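8/3/25, Rurnamgate, top floor

Forty minutes till the landlord wanted the keys back and Si-eun had lost the good screwdriver again.

"It was in the tin."

"It's not in the tin."

"Then you've had it."

Alper said nothing, which meant he had. Under his laptop, probably. He'd been up since four rewriting the bit that did the squeezing. Too hard and the fingers slipped. Too soft and nothing. Thirty lines gone, 44 put back, and a comment at the top that just said SORRY.

The workshop smelt of solder and somebody's toast. Downstairs the Etalmont people were dragging a kiln across the floor, they'd been at it all morning, and every time it lurched the whole table gave a shiver and Si-eun put both hands flat on the wood of the stool and waited.

"Joints?"

"Fine."

"Left one?"

"Fine. Grumpy. Fine."

Hosseinzadeh had bet them a month's rent they'd never get it to handle a drink. Any drink. He'd written it on the wall by the kettle so they couldnt wriggle out.

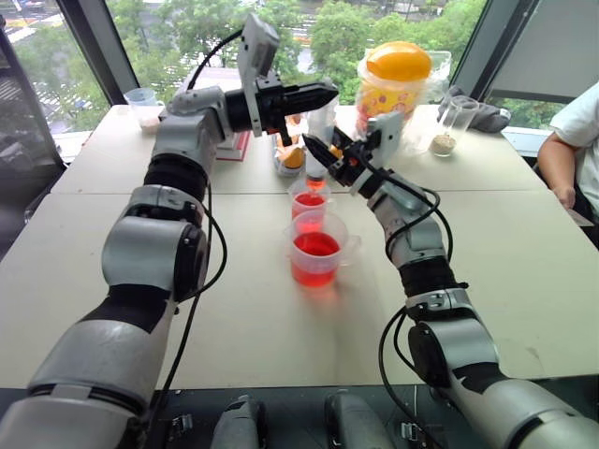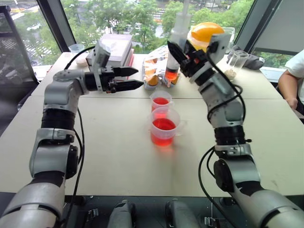
She hadn't told Alper about the money. 2,376 it had cost, all in, and that was her half of the deposit on the Zandusbridge flat, the one with the stairs he liked. She'd meant to say. In June she'd nearly said, on the bus, and then it was their stop. Now there were two measuring cups of red stuff on the table, the small one behind the big one, and it came to her that she was looking at a kitchen. Her kitchen. The only one she was going to get this year.

"Ready when you are," said Alper.

"Give me a sec."

"We haven't got a sec. Si-eun. Keys."

"I spent the deposit."

The kiln lurched. She watched the table, not him. Trees going about outside, a bit of road. Her own pulse in her ears, stupid and loud.

"On this," he said.

"On this. The arms. The second one, mostly."

"I thought your uncle..."

"There isn't an uncle. Well there is. He gave me a toaster."

He took that in. Scratched his neck. She thought he might go, he had his coat near enough, and she began working out which bus, how many bags, whether you could sell one arm and keep the other. You couldn't. Who'd buy a left one.

Then he lifted the laptop and slid the screwdriver over to her, the good one, handle first.

"Wrist's loose," he said. "Do that and I'll run it."

She did the wrist. Quarter turn, bit more. Her hand wasnt steady and he could see it wasn't.

"The stairs were steep anyway," Alper said, and pressed go.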